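The Afterlife of the Office Tower

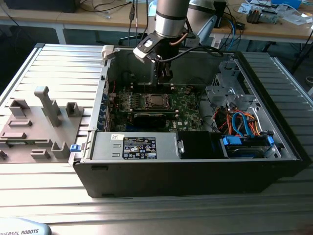

Side panel off: a desktop tower with a Dell motherboard, its processor socket empty.

Every office has a cupboard where old computers go to be forgotten. The one at Flallow, a lettings firm in Haworth, held 31 of them, stacked like paving slabs and kept for 17 years in case they came in useful. They did not come in useful. They came in handy once, as a doorstop.

Open one up, though, and it's hard not to feel a little respect. Somebody coloured the latches and clips blue so that even a lettings agent could find them. The power supply wears its small print with the gravity of a legal document, and the cables, in orange, red, blue and yellow, are the only cheerful thing ever issued by an IT department.

Memory usually goes first, being easy to pull and easy to sell. Drives need wiping, whatever your cousin says. The steel case is worth so little that you may as well keep it for the cupboard.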